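# Perkar helps households move off discontinued desktop software

New migration tool from Fisetti brings old websites, photo albums and mail archives across before a computer is replaced 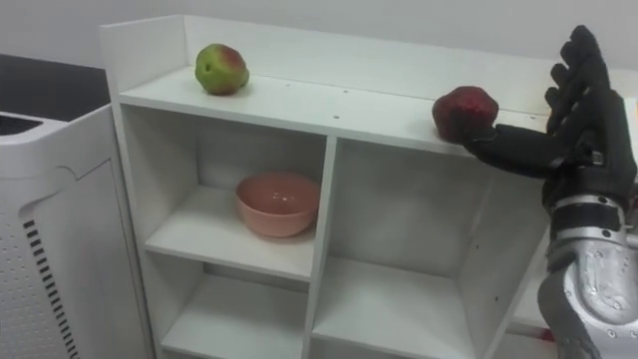
**ELTCOMBE, December** – Fisetti, the software company based in Eltcombe, has released Perkar, a desktop program for people who need to change computers or operating systems but still depend on software that is no longer supported. Perkar reads the files left behind by older home publishing, photo and mail programs and saves them in formats that current software can open.

The program is on sale now as a download from the Fisetti website. It runs on both Mac and Windows machines and does not need a subscription.

Many home users put off upgrading when they learn that one program they use every day will stop working. A family website built in an old page editor, or ten years of email kept in a single large file, can be enough to keep somebody on a machine that no longer gets security updates. Fisetti began work on Perkar after its support desk received repeated requests for help from customers in this position.

"People would ring us to say their computer was failing and they didn't dare switch it off," said Zoriana Nechyporuk, managing director of Fisetti. "They had a newer one sitting in its box. What they wanted was somebody to tell them which files to copy and what would open them at the other end. We were doing that by phone, one customer at a time, and it was taking whole afternoons."

**How it works**

Perkar is installed on the old computer first. It searches the user's folders and any connected drives, then produces a list of what it has found, grouped by the program that made each file. Items are marked as ready to copy, ready to convert, or needing attention. Nothing is changed on the old machine at any stage, and the user can stop the search and pick it up again later.

The converted files are written to an external drive or sent across a home network. Once Perkar is installed on the new computer it puts each group in a sensible place and keeps a written record of where everything went. The record is a plain text file and can be printed.

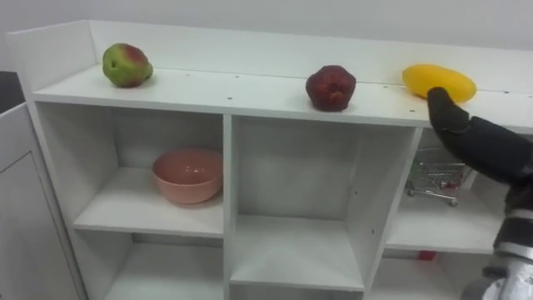 Websites are handled separately. Perkar rebuilds each page as ordinary HTML with its own folder of pictures, so that the site can be uploaded to any web host. Blog entries keep their original dates. Visitor counters, slide shows and comment boxes that relied on a service since closed are replaced with a blank space, and the user is given a list of the pages affected.

Version 1 recognises 27 file types. Fisetti plans to add more through free updates, with older address book and calendar formats next in line. Music bought with copy protection is not supported and there are no plans to include it.

**Tested with home users**

Before release, Perkar was tried out by households who had answered a notice in the Fisetti customer newsletter. The trial version was installed on 799 computers, some of them running systems that had not been updated for a decade or more. Between them the testers sent in 2,529 reports, most of which concerned photo albums where captions had become separated from the pictures. That fault was corrected before the program went on sale.

Orysia Palamarchuk, who led the testing, said the reports also changed how the program talks to its users. "Our first version had a progress bar and very little else. Testers told us they sat watching it and worried. Now it names the folder it is working on, and it says plainly when a file can't be read. They preferred a clear no to a bar that had stopped moving."

The trial also led to a change in the way duplicates are dealt with. Early builds removed identical copies automatically. Several testers had kept copies on purpose, in folders arranged by year or by family member, so Perkar now leaves duplicates alone unless told otherwise.

**Telephone help**

Buyers can book a telephone session with Vashisht, the support firm that has looked after Fisetti's customers in Eltcombe since the company's early days. A session covers the first search and the choice of what to convert. It can be booked from inside the program, and Vashisht staff cannot see the contents of any file unless the customer chooses to share the screen.

Fisetti is also setting aside 3,000 licences for public libraries and adult computer classes, which can apply free of charge. Each licence may be used on one shared machine, with no limit on the number of people who bring in a drive to be converted. Applications are made through the education page of the Fisetti website, and should give the make of the computer and the version of its operating system.

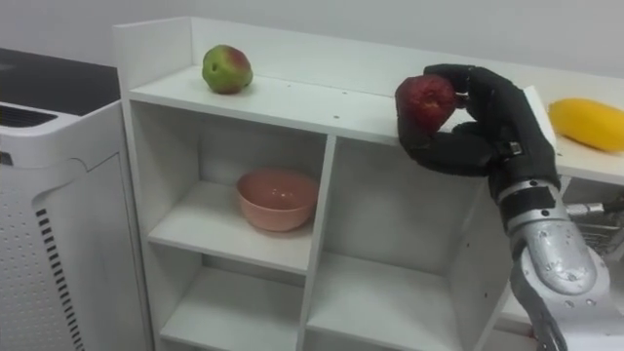 *Fruit on top of a white shelf unit.*

**Availability**

Perkar is available in English. A trial copy can be downloaded without charge and will carry out the full search and produce the list of files, but will not convert them. A licence covers one old computer and one new one belonging to the same household.

**About Fisetti**

Fisetti makes file conversion and backup software for home users and small offices. The company is privately owned.

**Press contact**

Orysia Palamarchuk, Fisetti, Eltcombe. Review copies and screenshots are available on request.

ENDS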